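The September open day at Trirthorpe Stud started at nine, and the car park in the bottom paddock was already half full when we got there. We went mainly for the book fair, which the stud has run alongside its yard tours for a few years now. The rest of the place was worth the drive as well.

Tours left from the feed shed. Ours had 21 people in it, mostly parents with kids who had just started at pony club. The guide took us past the mares' yards, the wash bay and a tack room where every bridle hung under its own name tag. She spent a good while on hoof care and let two of the kids pick out a front foot on an old grey gelding called Zornel, who slept through most of it.
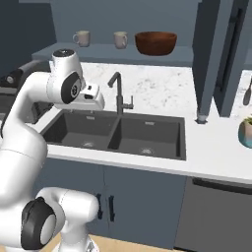

**Ha-rang Gil**
*Children's books reviewer*

The book fair was in the indoor arena, on trestle tables set up over rubber matting. Tedness Books had the biggest stand, with 141 titles on its printed list, from board books to a thick manual on gaits and colour genetics. I bought two: a picture book about a foal born in a drought, and a second-hand guide to first ponies with somebody's feeding notes pencilled in the margins.

Kuusisto, the saddlery, had the table by the door and was fitting helmets for free. The queue was long and we gave up on it.

Lunch was a sausage sizzle. The afternoon talk on choosing a riding school ran late, and the speaker was hard to hear over the tractor outside. Her handout covers most of it, including a list of questions to ask before paying for a term of lessons. Copies were still on the feed shed bench when we left at three.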